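The shared workshop at Stosomholm occupies a former net loft, and the arm in its back bay is bolted to a bench that used to hold a bandsaw. Hjørdis Berge and Bogdan Filip have been building a sorting station there since January. The job is modest. Small parts arrive on the bench in no particular order, and the arm lifts them one at a time and places them on a raised block, where a second station will eventually take over.

Filip did the bench work. The original top was out of level by 3 millimeters over its length, enough to spoil any placement taught at one end and repeated at the other. He planed it, checked it, and then discovered that the clamping bracket flexed the top when the arm reached out fully. A steel plate under the mounting point fixed that. The wiring took longer. Power and network now run in separate channels along the back edge, with the stop button wired on its own circuit and mounted where a person standing at either end can reach it.

Berge writes the motion code, and she does most of it at home. Her rule is that no path runs on the bench until it has run in simulation, with the same reach and the same speed limits. The simulated table is plain and white, the parts are reduced to colored cubes, and the raised block is a simple box. She calls the control program Rernent, after a misprint on an old parts label, and it has grown to 2613 lines, a good share of which deals with what to do when something is not where it should be.

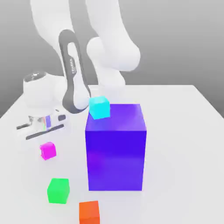
The simulated cell, with the cyan cube held at the edge of the purple box. Three more cubes lie on the table.

The tall block causes most of the trouble. An arm working over a flat table can cross at nearly any height, but a large obstacle in the middle of the work area forces a choice: lift early and lose time, or swing wide and risk running a joint close to its limit. Berge's planner lifts early. Of the last 117 simulated placements, 74 finished inside the tolerance she had set. Most of the others landed too close to the near edge of the block, and she traced those to an error in the grip offset – a sign reversed in one line.

Linnea Nordin, who keeps the workshop's tool schedule, has asked for the bay back two evenings a week. Filip is therefore building a hinged cover that folds over the base and leaves the rest of the bench usable. The hinges are on order from Flendport. Until they arrive, the arm is parked upright with the power locked off, and Berge is rewriting the approach to the block at her kitchen table.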